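Learning to cook for one (again)

My sister moved out in December and took the good skillet, the rice cooker and every bit of structure my evenings had. For the first week I ate toast. The second week I ate toast with things on it, and then I decided I was a grown woman and could plan a meal.

So I bought a paper planner for 3 dollars at the Wilirow market and wrote down what I wanted to eat. Soup, mostly. My friend Olesia Lytvynenko swears by making one huge pot on Monday and living off it, but by Wednesday I can't look at a lentil without sighing.
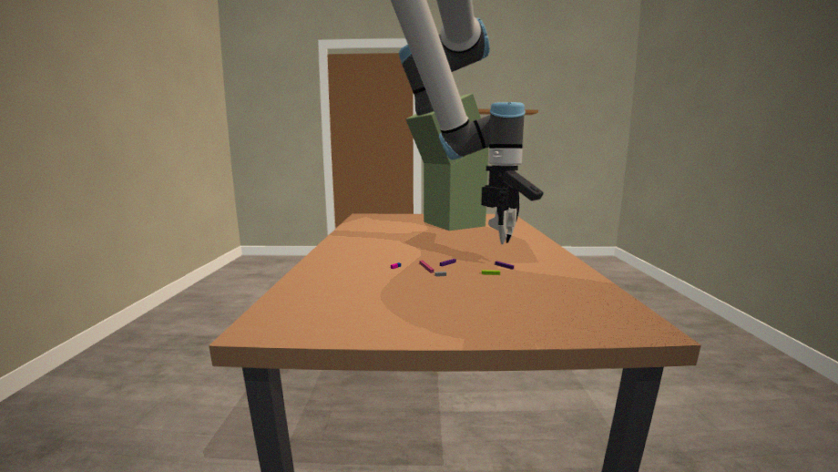
What works better for me is cooking parts. A tray of roasted carrots, a jar of dressing, some boiled eggs, a pot of grains. Then at seven in the evening, when I'm tired and cranky, I only have to put things in a bowl – and I can do that in my socks with the radio on.

The freezer helps too. I used to treat it as a place where bread went to be forgotten, and now I freeze everything flat in bags and write on them with a fat marker. I still found one last night labeled "sauce?" and I have no idea what I was thinking. (I ate it. It was fine!)
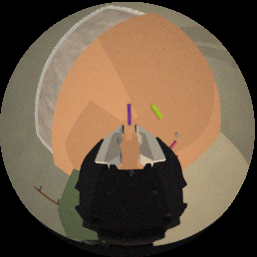 Shopping small

I had to stop buying the family packs. They look like such a bargain, and then there you are with a whole cabbage and no plan. The little grocery on Dravitz Street sells loose vegetables, so I can get one leek, two potatoes and 400 grams of beans and walk home feeling very organized. It costs a bit more per pound, but I throw out so much less that I've stopped feeling guilty on trash day.

I also keep a running list on the fridge of stuff that needs eating soon. Right now it says yogurt, half a lemon, parsley, parsley again.
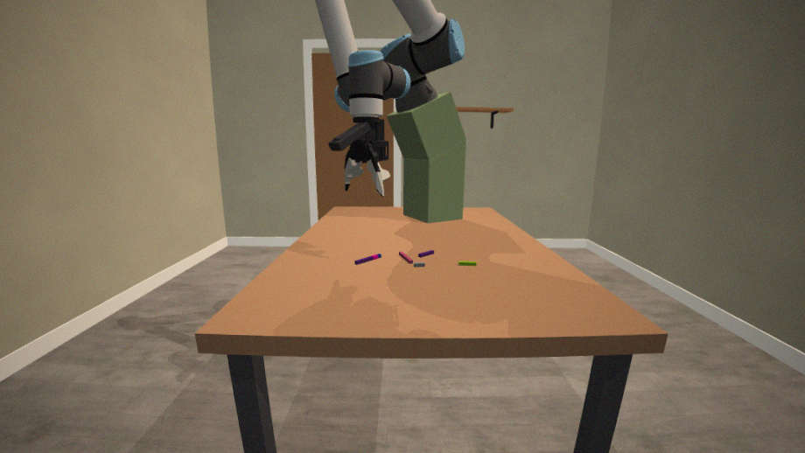
Sitting down to eat

I'm still bad at this part. It's so easy to eat over the sink and call it dinner, but I've been making myself use a real plate and a napkin, at least on weeknights. Sometimes I read, sometimes I call my mom and chew at her. Next up I want to try baking a really small loaf of bread, so if you have a recipe that doesn't feed six, please send it over.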